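Support > Manuals > Modise Countertop Water Filter > Section 4: Cartridge Replacement and Flushing

Overview Parts Installation Replacement Troubleshooting Contact

30th December | Lurbridge Technical Documentation

4. Cartridge Replacement and Flushing

This section applies to the Modise countertop unit with the single Fovden cartridge. For the under-sink unit, see Section 5. Read the whole section before shutting off the supply.

4.1 Replacement interval

The cartridge is rated for 3000 liters. The counter on the base advances one unit per liter and does not reset on its own. Replace the cartridge when the counter reads 3000, or after 12 months of use, whichever comes first. In areas with heavy sediment the flow may drop well before either limit. Slow flow with a low counter reading is covered in Section 7.

Use only cartridges marked F-331. Earlier Hustwood cartridges have the same outside diameter but a shorter neck, and will not seat against the lower O-ring.

4.2 Before you start

You will need:
- one F-331 cartridge, in its sealed wrap
- the housing wrench supplied with the unit
- food-grade silicone grease
- a clean, lint-free cloth
- a pitcher or bucket for flush water

Work on a level surface next to the sink. Set a shallow tray under the housing, as some water remains in the bowl after draining.

CAUTION: Cold water only. Do not run water above 34 °C through the unit at any time, including during flushing.

4.3 Removing the old cartridge

1. Turn the diverter valve at the faucet to BYPASS.
2. Open the spout lever for ten seconds to release pressure, then close it.
3. Fit the wrench over the ribs of the housing bowl and turn counterclockwise. Once the bowl is loose, finish by hand.
4. Lower the bowl, keeping it upright, and pour out the water.
5. Pull the cartridge straight down. Do not twist it. Twisting can leave the upper seal in the head.
6. Check the head for a stuck seal. Remove it if present.

4.4 Fitting the new cartridge

1. Wash your hands. Rinse the bowl with clean water and wipe the O-ring groove with the cloth.
2. Inspect the O-ring. Replace it if it is flat, nicked or stretched.

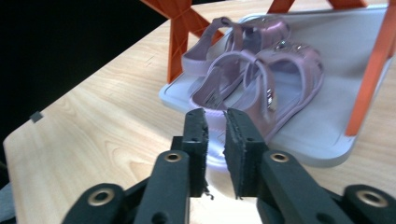 3. Apply a thin film of silicone grease to the O-ring and press it back into the groove. Petroleum grease will swell the ring.
4. Remove the wrap from the cartridge. Hold it by the end caps.
5. Push the cartridge up into the head until it stops.
6. Thread the bowl on by hand until snug, then give it one-quarter turn with the wrench. Do not overtighten.

4.5 Flushing

1. Turn the diverter valve slowly to FILTER.
2. Open the spout lever and run water for five minutes. Gray or cloudy water is normal at first and is caused by carbon fines.
3. Close the lever, wait ten minutes, and check the joint between bowl and head for drips.
4. Run water for two more minutes. Discard all flush water.
5. Hold the RESET button on the base until the counter shows 0.

NOTE: If the joint drips, return the valve to BYPASS, release pressure, and repeat 4.4 from step 1.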